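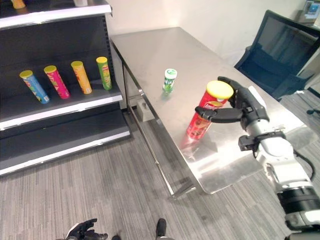 According to Besnard, commenting on the previous post, a written rule is of little use if the people on shift cannot repeat it without looking it up. The point is accepted. The rules for shelf handling at Prirberg have been rewritten accordingly, and the shorter version is set out in this post together with my own views on it, which do not bind anyone else.

The earlier guidance ran to 17 pages. It dealt at length with emergency stops and access to the work area, and very little with the goods themselves. A person could follow every line of it and still have no idea what counted as an acceptable grip on a tube of crisps, or where the tube should be put down afterwards.

The new text begins with the grip. A cylindrical container is to be held by its body and never by its lid. A lean in the hand is acceptable during a lift. It is not acceptable at release, when the base must be flat on the surface before the fingers open. Anything that tips over is recorded as tipped, even where it comes to rest on the shelf and does no harm.

This last rule caused the most argument. Several colleagues held that an item still on its shelf had been placed. I take the stricter view. A customer would see a fallen item, and the record ought to say the same.

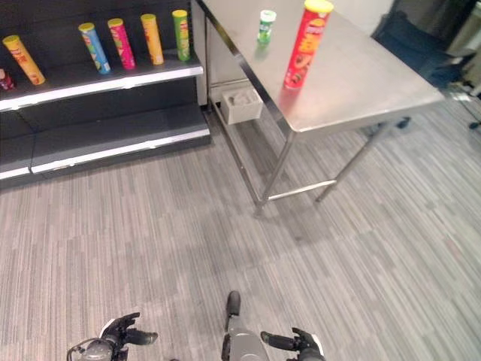

Page last changed: 25 January 2026

A tipped item is left as it lies until the entry has been made. Operators are understandably inclined to reach in and straighten it, and the old guidance allowed this. Under the new text, no hand enters the reach of the arms until motion has been stopped and a second person has confirmed it aloud. The waiting time after a stop is 30 seconds. I would have preferred longer, but the figure was agreed and it is observed.

Steel table tops deserve a paragraph of their own. Polished metal reflects coloured packaging very clearly, and a reflection must not be treated as evidence that an item is present. Where there is doubt about the position of the base, the operator is to check it directly — from the side, with motion stopped.

Soft packets are covered separately. The draft from Illent treated them as a kind of box, and I am glad that this was struck out. A packet has no firm sides, and its printed face may be turned at any angle once it is held. The rule now asks for contact to be noted at both the seam and the body, with any split or tear entered under the Rekton fault codes. Legible lettering is not required at the moment of gripping.
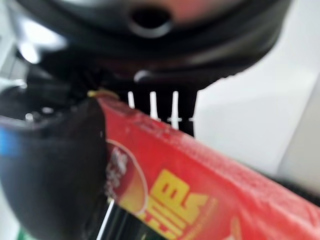
Red packet held in the gripper, sealed seam uppermost.

Two matters remain open. The first is whether a packet that has been gripped many times should be withdrawn before it shows damage. A limit of 800 grips has been proposed, which seems to me too generous for thin plastic. The second is the wording on who may restart the arms after a stop. The present sentence can be read in two ways, and a safety rule should allow only one reading.

Comments on either matter are welcome below until the end of February. Please give the paragraph to which your comment refers.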